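*Notes for week 5, handed out 11 November 2023. Bring these with you next time, I never print enough.*

# Who owns the wire in the street?

Last time we got as far as the telephone and I promised we'd do the "last mile" properly. So this week is about small-town networks: who pays for the trench, who gets to send the bills, and why the answer is so different from one county to the next. I'm going to lean hard on one town, Vedville, because I've spent far too many evenings in its records room and I may as well get some use out of it.

Start with the money, and start with the digging. People who haven't looked at this stuff tend to assume the expensive part is the cable, or the clever boxes at each end. It's the hole! Cutting the road, putting the road back, paying someone to stand there with a sign, arguing with the water department about whose pipe that was. In the Vedville budget the road work swallows almost everything, and the cable itself sits on one line near the bottom, just above "stationery."

That has a consequence I want you to hang on to. Once the trench is dug and filled, a second company has to be a little crazy to dig another one beside it. The first one in has already spent the money and can drop its prices until the newcomer goes home. Economists call this a natural monopoly, and you met it with railroads and again with gas. Same idea, smaller pipe.

## Vedville, the short version

Vedville had 3,161 households when the council first took up the question. The phone company served the center of town well enough and the farms badly. A private firm, Zurora, offered to wire the center (only the center) in return for an exclusive agreement. The council said no by one vote, and then had to think of something better, and they really hadn't planned for that.

What they came up with was a split. The town would own the ducts, meaning the empty tubes in the ground, and anyone at all could rent space in them at a posted price. The building firm Grarkiteck got the contract for the ducts. Kivi, a cooperative that had started out selling animal feed, turned up to rent the first stretch. I love this detail and I'll probably tell you again in the spring.

The document to read is the report by Kerttu Leinonen, who was the town engineer. It's in your packet, and I've marked the pages. She writes very plainly and she's quite funny about the council, though you have to read slowly to catch it. Watch how she handles the word "public." She uses it one way for the ducts and another way for the service, and I don't think she's being careless. 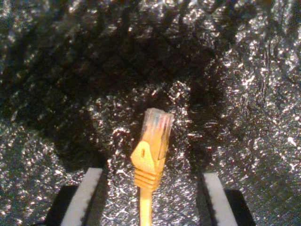

Page 3

Okay, on to the farms. Kivi asked each household to put in 200 dollars up front, to be paid back as credit on later bills. By June they had 961 households signed up, and that was enough for the bank to take the meeting. Notice who carries the risk here. If the thing fails, the members are out their deposit and the town still has its ducts. Leinonen spotted this and said so, and the council thanked her and moved on to parking.

I want you to compare that with the rural electric co-ops from week 3. The deposit idea is nearly the same, and so is the door-to-door signing up, often by the very people who'd be customers. One big difference is the loan. The electric co-ops could borrow cheaply from the federal government, and Kivi was borrowing from a regional bank that wanted its money back on an ordinary schedule. That pushes you toward the streets where houses sit close together, co-op or no co-op. So look at the map in the packet and ask which farms got service in the first round. Then look at which roads they're on.

A word about Zurora, who tend to get cast as the villain in student papers – please don't. Their offer to wire the center was a sensible one from where they sat, and they did end up renting duct space later, on the same terms as everybody else. If you want to argue that they behaved badly, I'm happy to read it, but quote the letters. "They were greedy" won't get you very far on its own.

## Terms I'll expect you to know

- **Natural monopoly:** one supplier can serve the whole market for less than two could.
- **Sunk cost:** money that's spent and can't be got back by leaving. See trench.
- **Open access:** the owner has to rent to all comers at a posted price.
- **Right of way:** permission to cross land that isn't yours. We'll do the fights over this next week.

## For next time

Read Leinonen up to the end of the section on rents, and skim the council minutes (skim! they're long and there's a lot about a bandstand). Then write me a page on whether the town should have run the service itself as well as the ducts. Pick a side. I've changed my own mind on this twice, so I'm not fishing for a particular answer.

Office hours are the usual ones, and the packet is also on reserve at the library desk under the course number.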